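So I've been trying to learn the accordion, and my neighbors are being very nice about it! I picked it up secondhand at the market in Edon (a red Stedadent with two sticky keys and a strap that smells like somebody's attic) and I've played it every evening since, badly, mostly the same waltz.
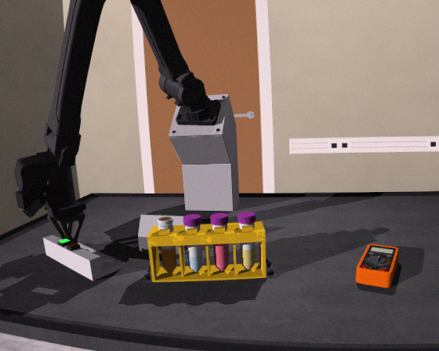
*The white block with the little green button*

The left hand is what gets me. All those tiny buttons and you can't see a single one of them while you're playing, so you go by feel and hope. I hit the wrong bass note for almost two weeks and thought it was the tune that was strange. My book says to practice each hand alone, and I skipped that part, of course, because I wanted to play the waltz.

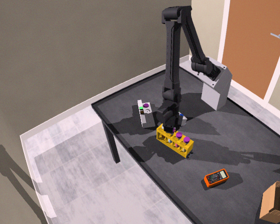 **Pirkisico, June**

Took the accordion along on vacation, which meant it got its own seat on the bus. I played on the porch after supper and got through the whole waltz with only one stop! The bellows still wheeze when I pull too fast, and I keep running out of air right before the end of a line. Next up is a polka, if I can get that low C key to stop sticking.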